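Student Affairs Service Desk
Queue: Scholarship and Mentoring Programs
Subject: Peer mentor assignments missing from Traker after July import
Status: Resolved
Reported by: Marjorie Penrose, Office of Scholarship Programs
Assigned to: Tuấn Lý

Initial report
Following the import of the incoming scholar roster, 19 first-year scholars do not appear under any peer mentor. The students can sign in to Traker and view their award terms, but the Mentor panel reads "No assignment on record." Mentors are unable to log first meetings for these students. The full roster contains 450 records. All other assignments appear correct.

Wednesday, 9:40 a.m. Tuấn Lý
Ticket accepted. Please confirm whether the affected students share a residence hall, college or mentor group.

Wednesday, 10:25 a.m. Marjorie Penrose
All of them belong to the groups led by Định Doãn and Thư Vi. Both mentors are returning for a second year. No pattern by hall or college.

Wednesday, 11:10 a.m. Tuấn Lý
Both mentors hold two profiles in Traker, one from last year as scholars and one created this spring as student staff. The import matched on the older profile, which is inactive. Assignments attached to an inactive profile are hidden from both parties. No data has been lost.

Wednesday, 1:15 p.m. Tuấn Lý
Merged the duplicate profiles and ran the assignment job again. Of the missing assignments, 13 now display. The remainder still show no mentor. Referred to Haf Mostyn for review of the source file.
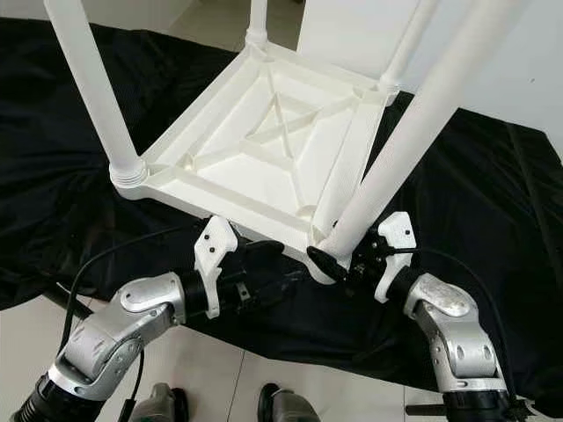
Wednesday, 2:50 p.m. Haf Mostyn
The remaining rows contain a trailing space after the mentor ID. Corrected the source file and reloaded those rows only. Please verify from the program side.

Wednesday, 3:30 p.m. Marjorie Penrose
Verified. All assignments are visible, and both mentors have confirmed their lists. The welcome message may now be released.

Resolution
Duplicate mentor profiles merged; mentor ID field corrected. Programs are asked to submit a profile merge request for any returning mentor before the next import.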